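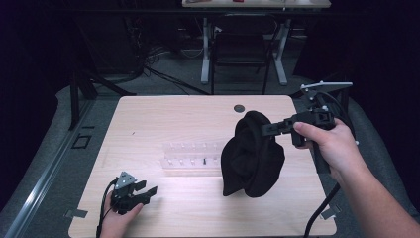 A black cloth, lifted over a wooden table.

Giving by the bagful
Kavitha Murthy
4 Oct 2021

Every January the Plovine reading centre receives a great many dictionaries. I have sat on its front desk for two winters and can report that people who wish to help children who find reading hard will, given a free afternoon, bring them the hardest book in the house.

I don't doubt the kindness. I do doubt the boot-load. Last year Comar, a firm that makes something to do with valves, gave us 100 branded rucksacks and a large cheque made of cardboard. The real cheque was for £1,539, and it paid for reading assessments for 18 children. The rucksacks are in the corridor. We walk round them.

Guess which of the two got its picture in the paper.

An assessment photographs badly. It is a child and an adult at a small table with the door shut, and quite right too. A firm that wants its name on something will always prefer the rucksack, and I can't see that changing while charities go on sending gushing thank-you letters for rucksacks. I have written almost all of ours, so I include myself.

My modest proposal is that we ask for money, say what it is for, and learn to say "no, thank you" on the telephone. I practised on a man with an incomplete encyclopaedia last week. He is dropping it off tomorrow.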